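Left arm drifts when teleoperating a two-arm handover

Bhupendra Chauhan
Friday
We record demonstrations by remote control with two arms at a table. The follower on the left lags the leader, and replayed episodes miss the grasp by 8 mm. The right arm is fine. 329 episodes so far. Do I discard them? 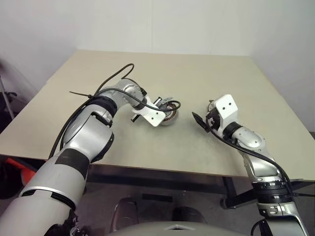 Joint zeros were set in March and not touched afterwards. Control loop and logging share one PC.

Tobiloba Bassey
Check which signal you logged. If you stored leader positions as actions and measured follower positions as state, lag is expected and the data is usable. Replay the actions, not the state. Then re-zero the left wrist – a small offset there gives a constant miss. Replay 45 episodes before deciding.

Wovbridge
Had the same, cable was pulling on the wrist. Slow down as well.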